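Learning to Pack From Human Hands: Interview With Ineke Van Acker

Tukero research notes, 2019-11-30

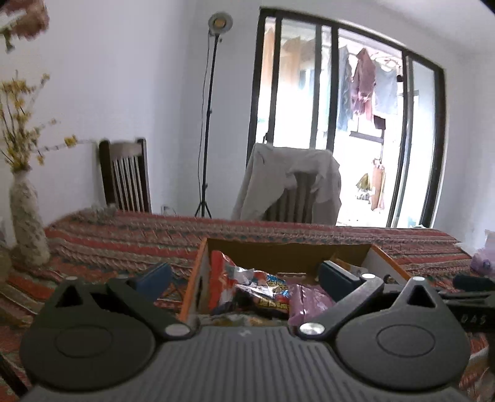
Why collect data in homes?

The manipulation group at Tukero has published the first results of its Stosex project, which studies whether a robot arm can learn household packing and sorting from demonstrations given with a hand-held gripper. Ineke Van Acker leads the project and spoke with our office at the Jusesholm site.

Dr. Van Acker explained that the group's earlier work relied on teleoperation in the laboratory. An operator sat at a console and moved the arm remotely, and each demonstration was slow to record. "We had good control over the conditions, and that was part of the difficulty," she said. "The table was the same, the lighting was the same, and the policy learned the table along with the task."

With the hand-held tool, a person performs the task directly while a camera fixed to the gripper records the fingers and whatever lies in front of them. Much of the project's recording has taken place in bedrooms and living rooms, with snack packages and cardboard boxes among the materials. A bed with a patterned cover, a window onto a balcony or a chair with clothing over it all become part of the background against which the policy must find the object.

What the group measured

The study compared two training sets of equal recording time. The first came from a single laboratory room, and the second was spread over 17 homes. Both were used to train the same network, which was then run on an arm fitted with matching fingers. Testing took place in 3 homes that appeared in neither set, with 20 attempts at each task in each home.

The policy trained on home recordings completed more attempts in every test home. The difference was largest for soft packages placed inside a box, where the fingers must pass the cardboard walls before closing. Dr. Van Acker attributed part of this to the wide-angle lens. "The walls of the box stay in view while the fingers go in," she said. "The policy can use them as a reference during the approach, and the operator does not need to do anything special to make that happen."

The laboratory policy remained competitive on rigid objects placed on a clear surface. The group has reported this result in full and does not claim that home recordings are preferable for every task.

Limits of the method

Dr. Van Acker was careful to note what the tool does not provide. A person's wrist can reach positions that the arm cannot, and such demonstrations have to be removed before training. Crumpled wrappers also present a problem, as their shape changes with each grasp and the camera offers no measure of grip force.

"We see the pad meet the wrapper, but we do not know how hard the person is pressing," she said. "For a box of tea that matters very little. For a bag of chips it matters a great deal."

Operator training was a further concern. New operators tended to move too quickly, which blurred the video at the moment of contact. The group now asks each person to complete 5 practice grasps before recording begins.

Next steps

A second round of recording is planned with Vanhove, the project's partner for gripper hardware, which is preparing finger pads with a simple pressure sensor. The revised tool will be tested on the same tasks so that the results can be compared directly with those from October. Households that took part in the first round will be contacted by letter.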